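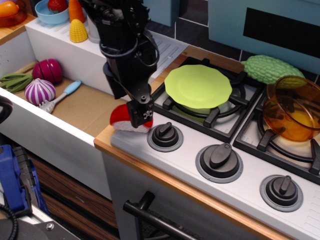
Home | Posts | Builds | About

Evening, all! The arm is bolted down next to the play kitchen at last (my corner of the Hondstead workshop, kettle within reach) and I'm teaching it to handle the toy sushi.

I've saved 50 practice runs so far and I'd love to have 150 by November, tea breaks permitting.

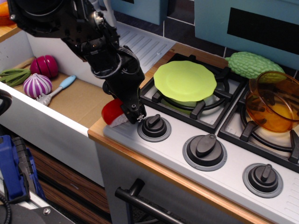 The wrist cable still bothers me a little, so I'll reroute it before the next batch.

Recent
Clelosik gripper notes
Cables, again

Last updated: November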